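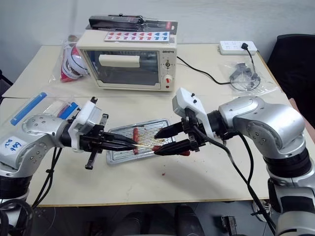 第四讲 肠类制品的穿签、装盘与小型电烤箱烘烤

课程:小型厨房设备与热加工基础
讲义版本:2019年2月13日
使用范围:Halik 烹饪技术课程,理论课与操作课共用

4.1 本讲范围

本讲讨论预熟灌肠类制品在台式电烤箱中的加工,内容限于三个环节:用竹木类细签穿制、在带网架或开槽架面的金属烤盘上摆放、上下加热管式烤箱内的复热与上色。生鲜灌肠的熟制只在4.7节作对比说明。油炸、滚筒式烤肠机和炭火烧烤不在本讲范围内,见第六讲。

先修内容为第二讲“传热方式”和第三讲“蛋白质受热变化”。未修第三讲的学员应先读完该讲3.2节,否则4.6节关于收缩的部分不易理解。

4.2 术语

肠体:指肠衣及其包裹的肉糜整体。
肠衣:分天然肠衣、胶原蛋白肠衣和纤维素肠衣。纤维素肠衣不可食用,加工前须剥除。
端部:肠体两头收口处。该处肠衣有褶皱,厚度不均,受热后易先焦。
轴线:连接两端收口中心的假想直线。弯曲肠体的轴线按中段取切线。
入签点:签尖首次刺穿肠衣的位置。
留签长度:穿制完成后露在肠体外、供手持的一段签子长度。
盲端:签尖停留在肠体内部、未穿出的一端。
架面:烤盘内承托食物的面。开槽或网状架面可使油脂下流,并让下方热量到达肠体底部。

注意区分“复热”与“熟制”。预熟制品出厂时已完成杀菌与凝固,烤箱内的过程属于复热和表面处理;生鲜制品在烤箱内须完成全部熟制。两者判定终点的依据不同。

4.3 原料检查与回温

冷冻肠体中心为冰晶结构,硬度高,签子刺入时阻力大,容易偏斜或折断。强行刺入还会使肠衣沿入签点纵向开裂。操作课一律使用已在冷藏室解冻的制品。

检查项目如下。

(1)包装。确认标签上写明“预熟”“即食”或“生制”。标签缺失的,按生制处理。
(2)肠衣完整性。表面有裂口的肠体单独放置,不用于穿签练习,可横切后平铺烘烤。
(3)表面水分。解冻析出的水用厨房纸吸去。表面带水的肠体入炉后前段热量消耗于蒸发,上色滞后,且握持时打滑。
(4)粗细。同盘肠体直径应相近。直径相差较大时分盘,或将细者后放入。
(5)长度与形状。明显弯曲的肠体不宜整根贯穿,可从中部分段后再穿。

解冻不得在室温台面长时间进行。急用时可将密封包装浸入冷水,中途换水。微波解冻会使端部局部先熟,签子在该处失去抓持力,本课程不采用。

4.4 签子

4.4.1 材料与规格

常用者为竹签和木签,截面为圆形或近方形。签子过细,翻转时肠体绕签空转;签子过粗,肠衣张力增大,受热后沿签子方向开裂。选用时以签子能独立承托肠体而无明显弯曲为准。

课程物料由 Tetteh 供应,整箱 1,000 支,内分小包,每小包 50 支。领料单以小包为单位填写,不拆零。开封后的余签放回干燥容器,签尖朝同一方向。

4.4.2 预处理

使用前逐支检查:有无毛刺,有无霉斑,签尖是否劈裂。不合格者弃去。

竹木签在烤箱内的主要风险是露出部分干燥炭化。可在使用前用清水浸泡,使表层含水,推迟炭化。浸泡只延后升温,不能使签子耐受与加热管的接触。装盘时任何一段签子都不得朝上翘起,也不得伸出烤盘边缘触及炉壁或炉门玻璃。

4.4.3 穿签前与穿签后入炉的选择

两种顺序各有适用条件。

先穿后烤:肠体表面未硬化,入签阻力均匀,成形规整。缺点是签子随同受热,且肠体内形成一条通道,受热后汁液可沿通道外渗。
先烤后穿:签子不受热,外观洁净。缺点是肠衣表面已收紧,入签时突然破裂,汁液可能喷出;肠体烫手,须用夹具固定。

操作课第一单元练习先穿后烤,第二单元练习先烤后穿。两种顺序的成品分盘存放,以便对照。

4.5 穿签操作

4.5.1 工位布置

烤盘平放于操作者正前方,长边与台面前沿平行。台面应平整、浅色为佳,便于发现散落的肉屑和油渍。签子放在惯用手一侧,待穿肠体放在烤盘内或另置浅盘。烤箱置于台面后部,四周按说明书留出散热距离,箱顶在通电期间不放置纸盒、卡片、塑料包装等物品。电源线不经过烤盘与烤箱之间。

在烤盘上方穿签的好处是汁液和碎屑落入盘中。不利之处在于架面有槽或有网格,签尖可能卡入,故签子与架面之间应保持一个小角度,待肠体离开架面后再对准轴线。

4.5.2 握持

一侧持肠体,一侧持签。持肠体时施力点在近入签端的两侧,用力以肠体不转动为限。施力过大,肉糜向两端移动,肠衣局部鼓起;施力过小,签尖推动肠体整体后退而不刺入。

持签位置不宜过远。手距签尖越远,签子越容易在刺入瞬间弯曲,方向误差也越大。推荐先以短握距刺入,待签尖进入肉糜后再将手后移,分段推进。

使用夹具代替手指固定肠体时,夹面应宽而平。尖头夹具接触面积小,局部压强高,适合夹取小段和端部,不适合整根长时间夹持。

4.5.3 步骤

第一步,取签,确认签尖朝前。
第二步,将肠体一端抬离架面,端部朝向签尖。
第三步,签尖对准端部收口中心。收口处肠衣较厚或有结扎残留时,入签点可略偏向一侧,刺入后再校正回轴线。
第四步,缓推并小幅旋转签子。旋转使签尖切开肠衣,减少对肠衣的撕扯。
第五步,签尖进入后停顿,从两个互相垂直的方向目视检查签子与轴线是否重合。
第六步,继续推进至规定深度。肠体整根穿制时保留盲端,签尖不穿出。
第七步,放回架面,签子露出部分统一朝向一侧。

小段肠体的穿法不同。小段可从切面中心刺入并贯穿,段与段之间留出间隙。间隙过小时相邻切面互相遮挡,该处只受蒸汽加热,颜色浅而软。

4.5.4 常见偏差

偏差一:签尖从侧面穿出。原因为入签角度偏斜,或肠体自身弯曲而操作者仍按直线推进。处理:退签至转折处,改变角度重新推进;已形成两条通道的肠体不再作为整根成品。

偏差二:肠体绕签转动。原因为同一通道反复进退,孔径扩大。处理:改用双签,或切段后重穿。

偏差三:入签点周围纵裂。原因为肠体未完全解冻、签子过粗或未作旋转。处理:裂口短者可照常烘烤,裂口朝上摆放。

偏差四:签尖折断留在肉内。处理:整根弃去,不得切除断签部位后继续供食。断签须找齐两截,登记后方可继续操作。

4.6 装盘与烘烤

4.6.1 摆放

肠体之间保持间隔,使侧面能受到辐射和对流。肠体长轴与架面槽向的关系对成品有影响:长轴与槽向平行时,细肠体可能陷入槽内,底部出现连续的深色条纹;长轴与槽向垂直时,支点分散,肠体稳定,底部为间断横纹。细肠体优先采用垂直摆放。

架面下应有接油部分。仅用网架而下方无接油盘,油脂滴落于下加热管,会产生烟和异味,并可能起火。

数量少时置于架面中部。台式烤箱腔体小,靠近炉门处温度偏低,靠近后壁处偏高,少量制品没有必要占用边缘位置。

4.6.2 预热

空炉预热至设定温度后再放入烤盘。机械旋钮式烤箱的刻度与腔内实际温度有偏差,同一台设备在不同工作周期内也有波动。操作课使用 Cornon 炉温计置于架面高度读数,以读数为准,旋钮位置只作参考。

具有两个旋钮的机型,应先查明各自功能再通电。不得凭大小或颜色推断哪一个控制温度、哪一个控制时间。旋钮上的标记线用于对准刻度,读数时视线与面板垂直。

4.6.3 加热过程

预熟肠体在炉内经历以下变化。

阶段A,表面干燥。残余水分蒸发,表面温度停留在水的沸点附近,颜色变化小。
阶段B,脂肪软化与外渗。肠衣表面出现油光,架面下开始有油滴。
阶段C,肠衣收紧。胶原蛋白类肠衣受热收缩,内部水蒸气与脂肪膨胀,肠体鼓起。此时内外压差最大,入签点附近和端部可能渗液。
阶段D,上色。表面温度升高后褐变反应加快,颜色由浅红转为深红或红褐。
阶段E,过度失水。移出热源后肠体回缩,表面起皱,切面发干。

以阶段D前半为出炉点。进入阶段E的制品质量不可恢复。

表面浅划口可降低阶段C的压差,划口深度以切开肠衣为限。已穿签的肠体因通道存在,可少划或不划。红色肠体多含着色或发色成分,原色与褐变色相近,不应单凭颜色判断是否烤好,应同时观察油光、鼓起程度和中心温度。

4.6.4 翻面

上下管同时加热时翻面一次。只开上管时增加翻面次数。翻面须先将烤盘取出,放在耐热垫上,关闭炉门,再逐根操作。不得将手或夹具长时间伸入腔内。

翻面时夹持肠体本身,不以签子为唯一受力点。受热后的肉糜对签子的抓持力下降,单靠转签,往往出现签转而肠不转的情况。

4.6.5 功率与电能估算

例题:一台台式烤箱在操作课中累计耗电读数为 2,208 Wh,共烘烤 100 根肠体,求单根平均耗电。

解:2,208 ÷ 100 = 22.08(Wh)。

该数值包含空炉预热和开门散热,并非肠体吸收的热量。比较不同批次时须注明是否包含预热。单批数量减少,预热分摊增加,单根耗电随之上升。因此,课堂上连续烘烤的各组应共用一次预热,前一盘出炉前,后一盘应已完成穿签和摆放。

4.7 终点判定

预熟制品:以中心充分热透为准,执行包装所列加热要求。
生鲜制品:用探针温度计测中心温度,达到本课程食品安全讲义规定值后方可出炉。探针从端部沿轴线插入,避开签子通道。通道内有热汁流动,读数可能高于肉糜实际温度。

两类制品不得同盘。生鲜制品使用过的夹具和浅盘,清洗消毒后才能接触预熟制品。

4.8 收尾与清洁

(1)关闭加热,定时旋钮归零,拔除电源。
(2)烤盘留在耐热垫上降温,不得立即冲冷水。薄板烤盘骤冷后翘曲,架面不平,肠体滚动。
(3)台面肉汁和红色油渍先用干纸吸除,再以含洗涤剂的湿布擦拭。先用湿布会使油膜扩散。浅色台面上的色素残留应当日处理。
(4)架面槽缝用窄刷顺槽方向清刷。横向刷洗易将肉屑压入槽底。
(5)炉门玻璃冷却后擦拭,手柄连同背面一并擦净。
(6)用过的签子集中投入硬质容器,不直接放入薄塑料袋。
(7)烤箱外壳冷却至室温后,方可覆盖或在顶部存放物品,下次通电前须全部移开。

4.9 操作课记录要求

每组填写一张 Fakico 记录卡,栏目包括:制品类型、解冻方式、穿签顺序、签子批号、槽向关系、预热读数、翻面时刻、出炉时刻、偏差编号。偏差按4.5.4节的序号填写,多项并存时全部列出。

记录卡不得事后补写。颜色描述使用教室墙面色卡编号,不用“金黄”“诱人”一类词语。照片可附,但不能代替文字记录。

4.10 思考与练习

1. 说明弯曲肠体按直线推进签子时,签尖为何多从外凸侧穿出。画出轴线与签子的相对位置。
2. 同一烤盘分别以平行和垂直于槽向的方式摆放肠体,比较底部受热面积,并指出影响结果的尺寸。
3. 某组测得中心温度上升极快,随后回落。结合4.7节,分析探针位置可能存在的问题。
4. 将4.6.5节例题中的预热耗电设为未知量,写出单根耗电与批量之间的关系式,说明批量增大时该值趋近于什么。
5. 列出先烤后穿时需要增加的防护措施,并注明各自对应的操作步骤。

第4题在四月的复习课上讲评,提交时须附推导过程。

4.11 与后续章节的衔接

第五讲讨论蔬菜与肉类混穿,涉及不同含水量材料在同一签上的加热速率差异,4.5.3节关于段间间隙的内容届时直接引用。第六讲比较滚筒式加热与静置烘烤的表面均匀性,请保留本讲记录卡。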